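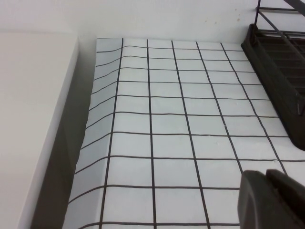

February, bench log, dish station. Back on the question Prundale keeps asking, which is whether the arm can unload a rack and wipe down after itself without a person standing next to it. My answer this month is still no, with one part that has moved from no to sometimes. Today was wiping only. The grid sheet is down flat on the surface with the black rack standing on its right side, and I'm keeping it that way for the next stretch of runs. The lines make it easy to say where a wipe pass quit. The sheet is not perfectly smooth, there are light ripples in it and a small raised wrinkle toward the right, and the left edge bends over at the first long line. I want that left in. Counters in people's houses have worse.

Setup: wrist camera on, ceiling camera off. Esteves controller, old firmware, because the new one still drops the force reading when the wrist rolls past its limit. Dry cloth first, then damp. Cloth folded in four and handed to the gripper by me. Picking up a cloth from a pile is its own job and I am not mixing it in here.

Dry cloth, open area left of the rack. 15 passes. All of them covered the part I asked for. Pressure was uneven on the far end of the stroke, where the arm is reaching, but a crumb test came out fine. I would let it do this on a real counter.

Dry cloth, along the side of the rack. 15 passes again. It finished 7. The others stopped early on the contact limit. When the cloth bunches against the rack rim the controller reads that as hitting something solid, which is fair enough, and it backs off and calls the job done. It should not call it done. A person would pull the cloth back, flatten it and go again. Wrote this up for the Hiltby people, who own that part of the code. Asked for a "partial" status at the very least.

Damp cloth. Open area was about the same as dry. Beside the rack it was worse, the cloth sticks and then lets go. On 2 passes it dragged the sheet and I had to stop and lay everything out again. Tape would fix the sheet but then I learn nothing about things that slide, and a placemat slides.

Lifting the rack to wipe under it: did not try. Last month it got one side up and tipped the thing. Provport wants this in the demo and I have told them no twice. They can have the open area wipe, plus a clean stop at the rack, and a person moves the rack.

On timing. A pass by hand over the open area takes me 4 seconds and I'm not hurrying. The arm needs 15. I don't care much about that number for a house, where it could run at night, but the shop-floor side does, and for their bench cleanup it is too slow as is. Most of the time goes to the approach, which is cautious on purpose. We could speed up the middle of the stroke without touching the safety settings. Need to ask before changing it.

Other things:
- Gripper pads are getting slick. Washed them with dish soap, helped for a while.
- Cloth edge keeps folding up into the camera's view at the end of a stroke. Shorter cloth next time.
- Log files from the morning are under the wrong folder name. Renamed them, old links in the notes will not work.
- The light over the sink end flickers when the compressor kicks in. Keep an eye on it for the camera runs.

Where I'd put it for the monthly summary: wiping a clear surface, yes. Wiping around something, about half and it misreports the rest. Moving things to wipe under them, no. Unloading the rack, separate entry, still mostly no because of the glasses.

Next: rerun the rack side with the contact limit raised one step, dry cloth only, same sheet.

3:40 pm, shut down, arm parked, cloths in the bin to wash.

Search this notebook Go

2 comments 0 shares

Questions about this log: use the bench mailbox | Back to top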